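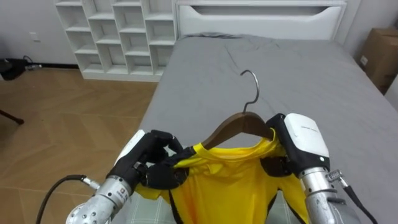

Fondness moves into the bedroom
Workshop news, September
Posted by Akosua Kwofie

Big month for us! Fondness, the humanoid we've been putting together at Wavutico in the evenings, has left the workbench and is now in the spare bedroom at the Storer Street house, where the job is shirts. One shirt, so far. A very yellow one with black trim, which Viorica Vasiliu gave up for the cause after I promised she'd get it back (Viorica, you will get it back).

If you've only been in on open evenings you'll have seen the robot in bits, with the legs on one table and the arms on another. It's all one machine now, and the first question everyone asks me is why we went for clothes. Well, we had a vote in spring and it was clothes or dishes, and we've all seen what happened with the cups. So it's clothes. The plan is hanger work first, then the clothes rack, then some kind of folding when we're feeling brave.

The hands don't match and that's how they're staying

I get asked about this more than anything else. On the left arm Fondness has the black hand with all the fingers, and on the right it has a plain two-jaw gripper in a white housing. Mohammed-Awal Ayaaba did the wrist mounts so that either one can go on either arm with four bolts and one cable, and we meant to pick a winner by now. Then we started on hangers and the argument fell apart, because each of them is good at something. The fingers can curl around a whole shoulder of fabric with the end of the hanger inside it. The gripper just pinches, but it pinches exactly where you tell it to, and it takes maybe a tenth of the fiddling to set up.

What they do together is the bit I love. You get one end of the hanger in each hand, shirt on, hook up, and then the arms have to move as a pair or the collar bunches and the whole thing starts to twist. Přemysl Krajčí wrote the code that ties the two arms to each other, and he rewrote it, and then he went away for a weekend and came back and rewrote it again. The current version treats the hanger as one stiff bar with a hand at each end. Simple idea! It took us all summer to get there, mostly because we kept trying to be clever about the cloth. Now we leave the cloth alone and look after the bar.

We did 93 practice lifts with bare hangers before anyone let a shirt near it. I know the number because Kobina Appiah kept a tally on the back of a pizza box and has refused to throw the box out. Nine of those ended on the floor. Most were wire hangers, which flex in the middle and upset everything, so for now it's the dark wooden one with the curved shoulders. It's nice and fat for the fingers to hold on to.

About that platform

The other thing that ate our time was height. Fondness is tall enough to look down on the bed from the floor, but the arms kept running out of reach on the far side, and the elbows ended up in positions that made Mohammed-Awal wince. So we built it something to stand on. It's two boxes pushed together with pine slats across the top, no paint, no varnish, and it comes up pretty much level with the mattress. We cut the boards at Wavutico on a hot afternoon and carried the boxes over one at a time. Please don't look too closely at the seam in the middle, I did that side.

It sits right at the corner of the foot of the bed, and from up there the arm goes out over the sheet with loads of room to spare. There's also the nice side effect that the bed catches whatever gets dropped. We've gone for a plain gray sheet because the cameras find yellow against gray without any trouble at all. Viorica tried her own striped one first and the software thought the stripes were sleeves. 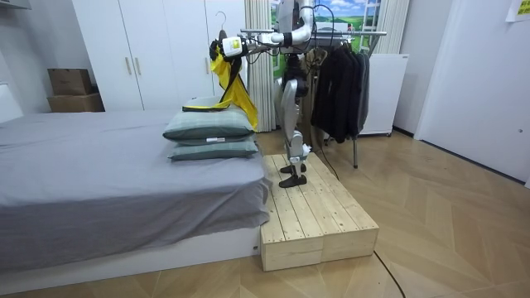
What it cost so far

I said I'd put this in every update, so: $3398 up to the end of last month, counting everything we bought new. The used parts came out of members' garages, so they're down as zero, which I realize is generous bookkeeping. The biggest single chunk was joint motors from Quaye, and the bit that annoyed me most was $200 on cables, half of which turned out too short once the arms could stretch all the way out. If you've got decent flexible cable lying around, bring it in. Black, white, pink, we don't mind.

Speaking of cables, the next job is tidying them. There are loops along the arms, there's a line coming down behind the legs and another one wandering over the floor, and Kobina has already kicked that one twice. He wants to run everything down inside the platform. Přemysl wants it all left outside until we stop changing things every week. They're both right, so I've bought a bag of Velcro ties and we'll see who gets to them first.

Coming up next

The rack is where we're headed. It's on the other side of the robot, full of dark coats and jackets hung really close together, and hooking one more hanger onto that rail is a much harder job than lifting one off a bed. The hook has to go over a bar that the robot can hardly see between all that black fabric. Mohammed-Awal thinks we should thin out the coats to begin with. Viorica thinks that's cheating, as nobody's rack at home is half empty. I'm with Mohammed-Awal on this one (sorry!) and we'll be starting with a gap as wide as my arm and closing it up bit by bit.

After that comes turning around. At the moment Fondness faces the bed for the whole session and any turning gets done by two of us and a lot of talking. Walking on and off the platform isn't even on the list yet. I'd like the feet to stay exactly where they are until winter, thanks.

We could also do with more tops to practice on. Sports shirts are great, anything slippery is great, anything with a bright color is even better. No buttons for now, and nothing you'd be sad to lose, as the gripper fingers do leave a mark on thin fabric. There's a crate for them by the door at Wavutico, next to the lathe sign-up sheet.

And if you'd like to see Fondness at work, come along to Storer Street any time from six in the evening when the hallway light is on. Four visitors at a time is plenty in that bedroom, so message me first. Shoes off, please, and step over the cable.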